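I've been meaning to write about Cladilier since January, when Omolara Shehu lent me her disc of it and told me not to read the back of the box. I read the back of the box. It gives away the brother, so if you ever come across that edition, don't.

Anyway, I finally sat down with it, and then I sat down with it again two evenings later, and now I want everyone I know to see it so we can argue about the ferry. It's a small film, 11 people in the cast if you include the voice on the radio, and hardly any of them get a name. A woman called Lumik comes back to the town where she grew up to sell her mother's flat, and for the first half hour that is all there is to it. She makes phone calls. She waits for a man to come and look at the boiler. I know how that sounds! But I was completely gripped, mostly by the sound, which is all pipes and lifts and somebody's telly two floors down.

Then she finds the tapes, and it turns into a different film altogether.

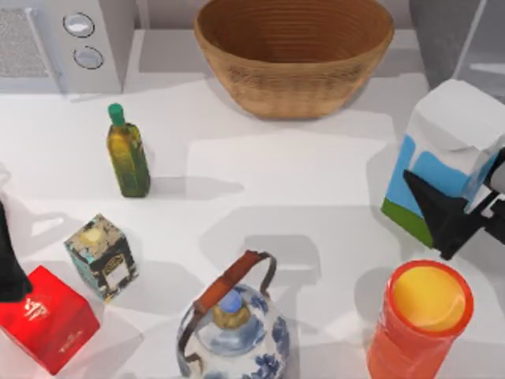 Villalba, 2022-05-02

Back again after a few days away from this post, with a coffee and a slightly better idea of what I think. The tapes are the bit everybody talks about and I can see why. They run for ages with no cutting away to Lumik's face to tell us how to feel, and the voice on them (her mother, we assume, though the film never quite says so) is reading out what sounds like a shopping list and gradually becomes something much sadder. The first time I thought it went on too long. The second time I noticed the daylight changing on the wall behind the tape player and I didn't want it to stop.

I'm less keen on the ending. There's a long walk down to the harbour, and the music comes in, real swelling strings after an hour and a half of pipes, and it felt like someone had leaned over and turned on the big light. Omolara loves it and says I'm being mean. She thinks the strings are meant to be what Lumik has on her headphones. I went back and checked, and she does have headphones round her neck in the shot before, so all right, maybe.

We saw the director's earlier one, Sinimow, at the little cinema here - 13 of us in a room with 270 seats, and one chap left before the goat. That was made in 2000 and it looks it, all smeary night shots and people mumbling in cars, but you can already see the same interest in rooms after somebody has gone. I'd start with Cladilier though. Sinimow is hard going unless you're in the mood, and the subtitles on the print we had were white on snow for a good twenty minutes.

If anyone has seen both and can tell me whether the woman at the ticket window is the same actress, please leave a comment. I've paused it over and over and I still can't decide. Same chin, I think, but the hair's no help at all.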